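食卓と座席 第4回 配布資料
円い卓の席次

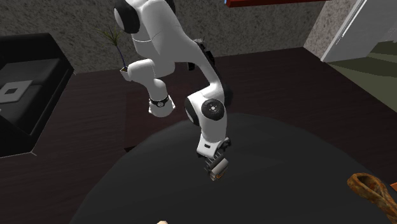 円卓にも上座はあるのですか。
部屋に入口がひとつしかなければ、入口からいちばん遠い席が上座として扱われるのが普通です。卓が円くても、部屋のほうはたいてい四角く、扉も壁についています。席の序列は、卓の形と部屋のつくりの両方から決まります。

前回の積み残し

前回は長方形の卓の短辺、いわゆる「お誕生日席」の話で時間が尽きました。提出してもらった感想を読むと、「実家では父がそこに座っていた」が圧倒的に多く、次が「実家ではそこにテレビがあった」でした。どちらも同じ現象として扱ってかまいません。全員の顔が向く場所に、いちばん話を聞いてほしい者、あるいはいちばん音の大きい者が置かれているわけです。

短辺の席が二つあるのに「お誕生日席」が一つに感じられるのはなぜか、という質問もありました。もう一方の短辺は、日本の住宅では壁に押しつけられていることが多いからです。社会学的にもっと立派な答えを期待していたかもしれませんが、間取りで説明がつくことは間取りで説明しておくのがこの授業の方針です。

1 席次の材料

席次という言葉を聞くと、作法書の図を思い浮かべる人が多いでしょう。番号を振った小さな丸が並んでいる、あれです。あの図は便利ですが、番号がどこから来たのかを説明してくれません。そこで、この授業では席次を決める材料をばらして考えます。

ひとつめは扉との距離です。遠いほど上、近いほど下。理由としては、外敵から遠いから、冷たい風が入らないから、給仕の出入りで落ち着かないから、といろいろ挙げられます。外敵の心配がほとんどなくなった後も規則が残っているところを見ると、隙間風のほうが説明としては丈夫そうです。ただし、空調の吹き出し口がよりによって上座の真上にある会議室は多く、部長が冬でも夏でもひざ掛けを使っている職場の話は、毎年かならず誰かの感想文に登場します。

ふたつめは背後です。和室なら床の間を背にする席が上。床の間のない部屋では、絵、暖炉、窓、ときには会社の理念を印刷した額がその代わりをします。面白いのは、背後にある立派なものを、そこに座った本人だけが見られない点です。客をもてなすための掛け軸は、もてなしている側の人間が食事のあいだじゅう眺めることになります。洋室で窓の外の眺めが自慢の場合は、反対に眺めが見える側へ客を座らせることがあり、この二つの考え方が一つの部屋でぶつかると、案内係が数秒固まります。

みっつめは主人との近さです。主人から見て右か左か、隣か向かいか。西洋式の正餐では主人の右隣が主賓の席とされることが多く、日本や中国の伝統では左右の扱いが時代によって入れ替わっています。「左上位」の「左」が誰から見た左かという問題で、毎年答案の相当数が沈没します。座っている本人から見た左です。部屋に入ってきた人から見ると右になります。試験に出します。

残りは雑多な事情です。手洗いに近い、柱が邪魔、子どもがこぼすので拭きやすい側、膝が悪い、左利き、禁煙中の人を喫煙者から離す。作法書ではほとんど扱われませんが、家庭の席はだいたいこちらで決まっています。

2 円卓の評判

円卓は、平等の家具として長く評判を保ってきました。円には端がなく、頂点がなく、どこに座っても中心までの距離が同じだからです。数学としては間違っていません。

評判の源としてよく引かれるのはアーサー王伝説です。円卓が物語に現れるのは十二世紀の韻文作品からで、騎士たちが席の上下を争わないように円い卓を用意した、という筋になっています。つまり円卓は、登場したときから揉めごとの後始末の道具でした。席をめぐる争いが先にあり、家具が後から来ています。

しかも伝説が書き継がれるうちに、この平等な卓には「危険な席」が設けられます。資格のない者が座ると災いに遭うという、たいへん差のついた席です。平等の卓を作っておいて、語り手たちがたちまち特別席を設けてしまったのですから、人間がどれほど均一な席に耐えられないかがよくわかります。

イングランドのウィンチェスターには、中世に作られた大きな円卓の天板が残っています。今は城の大広間の壁に掛けられています。彩色は後の時代のもので、王の姿が上のほうに描かれています。壁に掛けると円にも上と下ができます。床に置いてあるうちは曖昧にしておけたことが、立てたとたんに決まってしまう。授業ではこの話をやや気に入りすぎていて、毎年話が長くなります。今年は短くします。

3 卓の形をめぐる交渉

国際交渉の歴史には、卓の形そのものが議題になった例があります。よく知られているのは、ベトナム戦争をめぐるパリの和平会談です。一九六八年から翌年にかけて、当事者をいくつの側と数えるかという問題が、卓をどう置くかという問題に姿を変えました。四角い卓なら辺の数が、向かい合わせの卓なら側の数が、参加者の立場を語ってしまうためです。

最終的には、大きな円い卓を置き、そこから離して小さな長方形の卓を配置するという形に落ち着きました。円なら、どこで区切って何組と数えるかを見る側の解釈に任せられます。当時、戦争のさなかに家具の話をしているという批判は当然ありました。批判はもっともですが、席についたことで何を認めたことになるのかがわからないうちは誰も座れない、という事情もまた、もっともなのです。

学生のグループ発表の席順で揉めた経験のある人は、この節を読んで少し気が楽になったかもしれません。なっていなければ、次の節へ進んでください。

4 日本の食卓に円が入るまで

日本の家庭では、長いあいだ一人ずつの膳で食べるのが一般的でした。箱膳と呼ばれるものは、食器をしまう箱の蓋を返すと膳になるという仕組みで、収納上手の人が喜びそうな品です。膳が個人に分かれているかぎり、卓の形は問題になりません。問題になるのは膳を置く位置で、これは畳の目のように厳しく決まっている家もありました。

ちゃぶ台が広がるのは明治の終わりから大正、昭和にかけてです。円いものも四角いものもあり、脚を畳んで片づけられるため、食事の部屋がそのまま寝る部屋になる住まいによく合いました。一家団欒の象徴として語られることが多いのですが、聞き取り調査の記録を読むと、食事中は口をきかなかった、という回想が少なくありません。団欒の卓で全員が黙っていたわけです。ちゃぶ台を囲んでにぎやかに話す家族像の一部は、後のテレビドラマが補ってくれたものと考えておくのが安全です。

ちゃぶ台で父親の席が固定していたかどうかは、家によります。ただ、おひつの隣に誰が座るかは、かなりの家で決まっていました。ご飯をよそう人の席です。円い卓のどこに座っても中心までの距離は同じですが、おひつまでの距離は同じではありません。おひつは円の外に、畳の上に置かれているからです。

椅子式の食卓が普及すると、台所に近い席が同じ役目を引き継ぎました。食事中にいちばん多く立ち上がる人の席です。前回の「お誕生日席」は感想が山ほど集まったのに、こちらの席について書いた人はほとんどいませんでした。今回の課題はここから出しています。

5 回る台

中華料理店の円卓には、たいてい回転台が載っています。日本の料亭で考案されたという話が広く知られていますが、卓上で回る台そのものはもっと古くから欧米の記録に見えるので、「発明」という語を使うときは、何の発明かを添えてください。添えていないレポートには、赤字で「何の」と書いて返します。

回転台は、円卓の弱点への対処です。卓が円くて大きいと、誰の手も中央に届きません。長方形の卓なら、幅を狭くして長くすれば、少なくとも向かいの皿には手が届きます。円はそれができないので、中央のほうに来てもらうことになりました。

ここで席次がもう一度顔を出します。料理はまず主賓の前に置かれ、そこから順に回っていきます。回す向きは時計回りと教えられるのが普通です。すると主賓の隣は、向きによって、二番目に取る席にも最後に取る席にもなります。距離で見れば両隣は同格なのに、海老の残り方には歴然と差が出ます。卓に端がなくても、順番には最初と最後があるのです。

回転台の作法として挙げられるものを、思いつくまま並べておきます。誰かが取っている最中に回さない。自分の取り皿を台に載せない。逆回しは、ほんの少しなら見逃される。醤油差しがはみ出していると隣のグラスを倒す。最後の一つになった点心は、誰も手を出さないまま何周もする。これは作法というより現象ですが、観察した人は多いはずです。

6 面積の話

円卓が広まりきらない理由は、思想より床にあります。

一人あたりに必要な縁の長さを決めておくと、座れる人数は円周に比例します。円周は直径に比例します。したがって、人数を2倍にするには直径を2倍にすることになり、そのとき天板の面積は4倍です。増えた面積のほとんどは、誰の手も届かない中央にあります。花でも置くしかありません。宴会場の円卓に大きな花が載っているのには、こういう算術の裏づけがあります。

長方形の卓は、幅を変えずに長さだけ足せます。人が増えれば、もう一台くっつければよい。円卓はくっつけても一つの卓になってくれず、接点のところで二人が居心地の悪い思いをするだけです。文系の授業で数式を出すなという要望を毎年もらいますが、上の段落に数式は一つもありません。

10人の会食で円卓を使うと、隣の人とは話せても、正面の人とは話せないという問題も出ます。花が邪魔なうえに遠いからです。円卓は全員の顔が見えると言われます。見えることと声が届くことは別の事柄で、会話はたいてい二、三人の塊に分かれます。平等な卓の上にできた塊の切れ目に座ってしまった人は、右の話にも左の話にも半分ずつ相づちを打ちながら、ひたすら食べることになります。経験から言うと、料理の味をいちばんよく覚えているのはこの席の人です。

7 事例メモ

授業で口頭で紹介する三つの例です。細部は話しながら足すので、余白に書き込んでください。

食堂 Dabbas
駅の裏手にある定食屋で、円い卓が一つだけあり、あとは壁に向いたカウンターです。昼どきは相席になります。店主の Ayman Darwish さんに頼んで、土曜の昼に隅で観察させてもらいました。条件は、1,000円の定食を頼むこと、食べ終わっても追い出されないかわりに混んだら皿を下げるのを手伝うこと、でした。

最初に来た客は、ほぼ例外なく、壁を背にして入口が見える席を選びます。次の客は、最初の客の真正面を避け、かといって隣も避けます。あとから来る客ほど選べる席が減り、最後の客は扉に背を向けて座ります。誰も案内していないのに、作法書の図とよく似た並びができあがりました。Darwish さんに言わせると「あの席が上座なのは、そこだけ椅子がぐらつかないから」だそうです。作法書にこの観点はありません。皿は何度も下げました。

会議場運営 Cluvent
貸し会議室の会社で、部屋の予約画面で卓の配置を選べます。担当者の話では、「円卓型」を選ぶ団体は意見交換会、懇談会、ワークショップと名のつくものに多く、当日になって配置を教室型に戻してほしいという電話が入ることも多いそうです。理由はほとんどが、投影用の幕が見えない席ができる、というもの。円く座って語り合うはずの会に、全員が同じ方向を見る必要のある資料が持ち込まれるわけです。

円卓型のまま開かれた会でも、幕を背にする席は空けておかれます。結果として円の一か所が欠け、欠けたところに司会者が立ちます。配置図の上では円でも、使われ方は馬蹄形です。馬蹄形については次回やります。

喫茶 Clulura
小さな円卓ばかりの喫茶店です。二人用の円卓では、客同士が真向かいに座るか、斜めに座るかを選べます。四角い二人用の卓だと向かい合うしかないので、この選択の余地は円卓の長所に数えてよいでしょう。

ただし、荷物の置き場がありません。円い卓を四角い部屋に並べると隙間がいくつもできますが、その隙間は通路には狭く、鞄には丸見えで、傘には倒れやすいという、何にも向かない形をしています。店では結局、隙間に観葉植物を置いたそうです。宴会場の花のときと同じで、円卓の近くではどうも植物が増えます。

8 用語の整理

上座、下座。相対的な語です。「この席は上座か」という問いは、ほかの席と比べて初めて意味をもちます。一人で食べているときに上座を気にする必要はありませんが、気にする人がいることは否定しません。

主賓。招かれた人のうち、その会の理由になっている人。いちばん偉い人とは限りません。送別会では去る人が主賓ですが、いちばん偉い人が去らない場合、二つの上座が必要になります。円卓でこれを解決する方法を考えてみてください。教員も知りません。

席札。名前を書いて卓に置く札。円卓の平等と席札は両立しないという意見がありますが、席札がない円卓の周りで全員が立ったまま「どうぞどうぞ」と言い合っている時間を計ってみれば、考えが変わるでしょう。

円卓会議。参加者の対等な議論を意味する慣用句で、実際の卓の形とは関係なく使われます。長方形の卓で開かれた円卓会議の写真を見つけたら、提出してください。加点はしませんが、喜びます。

相席。他人同士が一つの卓を使うこと。卓を共有しながら食事は共有していないという、膳の時代に少し戻ったような状態です。円卓での相席は領分の境界線が引きにくく、盆や新聞がその代わりに置かれます。

9 読む資料について

共通の読み物は、架空の町 Mirna を舞台にした短い文章です。町の集会所に新しい卓を入れることになり、円か四角かで住民が揉めるという筋で、教材用に私が書きました。文学的な価値はありませんので、そちらの方面の批評はご遠慮ください。昨年は「人物が平板である」という大変丁寧な指摘が裏表にわたって届き、正しかったため、返す言葉がありませんでした。

読むときは、次の点に線を引いておいてください。住民が卓の形について話しているつもりで、別のことを話している箇所。扉の位置が書かれている箇所。誰がお茶を出しているかが書かれている箇所、または書かれていない箇所。

最後の点は見落としやすいので補足します。お茶を出す人には、文中で席が与えられていません。円卓派も四角派も、その人の椅子を数に入れずに議論を続けます。わざとそう書いたのか、書いた後で気づいたのかは、聞かないでください。

10 課題

自分が日常的に使っている食卓を一つ選び、誰がどこに座るかを図にしてください。自宅でも、学生食堂でも、アルバイト先の休憩室でもかまいません。図には扉、流し、冷蔵庫、テレビ、コンセントを書き入れます。コンセントを忘れる人が多いのですが、近ごろの席取りはかなりの部分がこれで説明できます。

図に添えて、席が決まった経緯を文章で書いてください。「なんとなく」は経緯に含めません。なんとなくだと思ったら、一度だけ別の席に座ってみて、同席者の反応を記録すること。家庭で行う場合は、夕食より朝食をお勧めします。皆が急いでいるので、苦情が短く済みます。

一人暮らしで卓に一人しか座らないという人は、自分がなぜその向きで座っているのかを書いてください。卓がないという人は、その代わりに何を使っているかを書いてください。段ボール箱の場合も、上面の形を明記すること。

手描きの図で結構です。定規も不要ですが、円卓を円として描く努力はしてください。じゃがいも形の卓が提出されると、特殊な形の家具なのか描き手の都合なのかを判断できません。

次回の予告

馬蹄形とコの字形。口を開けた側に何を置くかという話から入り、余裕があれば披露宴の高砂席まで進みます。教室の机を実際に動かすので、動きやすい靴で来てください。机の脚には番号が振ってあり、終わったら元の位置に戻すことになっています。前の学期はこれを怠り、次の時間の統計学の先生から長いメールをいただきました。

質問は授業後に教卓まで。教卓は長方形で、私は長辺の側に立っています。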